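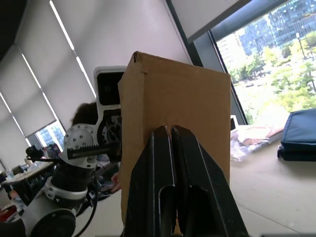 Freya Mottram asks whether a Lellico rail can carry a work above the single-hanger rating if the load is shared between two hangers. It can, within the limit for the rail section itself. The rating on the hanger applies to that hanger only, and the rating on the rail label applies to everything hung between one pair of wall fixings. The lower of the two figures governs. A revised load note has been added under Ratings.

Lellico Hanging Rail, Series 11
Gallery-grade wall rail for framed works, panels and light reliefs
Manufacturer: Fondow
Status: Current

Overview

Lellico Series 11 is an extruded aluminum rail for temporary and semi-permanent display in galleries, corridors, studios and teaching spaces. It is fixed once, at the head of the wall or directly under the ceiling line, and works are then suspended from it on cable or rod. Repositioning a work does not require a new hole in the wall.

The section is open at the bottom. Hangers enter at any point along the length and lock with a quarter turn, so a work can be added between two others without sliding the existing hangers to the end of the run. The earlier Series loaded from the end only.

The rail may be painted with ordinary wall emulsion. Mask the channel first. Paint inside the channel is the usual cause of a hanger that turns but does not seat.

Ratings

Maximum load per cable hanger: 11 kg
Maximum load per rod hanger: 20 lb above the cable figure is not permitted; rod and cable hangers carry the same rating
Rail fixing interval: 500 mm
Cable diameter: 2 mm
Wall face to cable center: 11 mm
Fixings: not supplied, select for wall type

Ratings are for static, vertical load. A work that leans forward from the wall, or one on which visitors are expected to press or pull, should be mechanically fixed and not suspended. The same applies to works hung over a stair or an entrance.

Where a work is carried on two hangers, keep them at equal distances from its center line. An off-center pair does not share the load evenly and the heavier side must be checked against the single-hanger figure.

Hangers

Cable hanger. Stainless steel cable with a pressed top fitting. The lower hook grips by a spring cam and is raised by hand. To lower it, take the weight of the work first, then depress the collar. Do not depress the collar under load.

Rod hanger. Square steel rod, white or mill finish. Preferred for narrow frames that tend to rotate on cable, and for sites where the works are changed often, as the hooks are quicker to read off against a level.

Security hook. Fits either hanger. The gate closes over the D-ring and is released with the Listimus key. The hook deters casual removal. It is not an alarm device and carries no insurance classification – check with your lender before relying on it for borrowed works.

Installation

Mark a level line for the full run before drilling. Ceilings in older buildings are seldom level, and a rail that follows the ceiling will put every frame below it out by the same error. If the gap above the rail is visible, fill it after the rail is fixed.

Drill at the marked interval, starting at one end of the section. Each section must have a fixing close to both ends regardless of the interval. On stud walls, fix to the studs or to a continuous timber ground behind the board. Board anchors alone are not accepted for rated loads.

Join sections with the supplied pin. The pin aligns the faces and does not carry load. Do not seat a hanger across a joint.

Fit end caps last. Corners can be mitered on site with a fine-tooth blade, or turned with the molded corner piece, which is decorative and will not accept a hanger.

Care

Wipe the rail with a dry cloth at each changeover. Do not oil the channel. Oil migrates down the cable and will mark a mount or the back of an unframed work.

Inspect cables for broken strands at the top fitting and at the point where the hook has been gripping. A cable with any broken strand is withdrawn from use. Cables that have been shortened on site should be cut with cable shears; side cutters leave a flared end that can jam in the cam.

Ordering

LL-11-R Rail section, mill finish
LL-11-RW Rail section, white
LL-11-C Cable hanger with hook
LL-11-D Rod hanger with hook
LL-11-S Security hook
LL-11-K Listimus key
LL-11-E End caps, pair
LL-11-J Joining pin

Rail is sold in full sections only. The trade pack contains 145 cable hangers with hooks and is intended for institutions fitting several rooms to one standard. Hooks from the trade pack and hooks sold singly are the same part.

Stock sections leave the Workneh warehouse on weekdays. White rail is finished to order and ships separately. Saturday delivery is available on hangers and small parts, not on rail.

Compatibility

Series 11 hangers do not fit the earlier end-loading rail. The older top fitting will enter the Series 11 channel but does not lock, and must not be used. If both types are on site, store them apart and label the bins.

Questions on wall types and mixed loads go to Lacey Staniforth at the Fondow technical desk. Include the wall construction, the weight of the heaviest work and the number of hangers planned for each section.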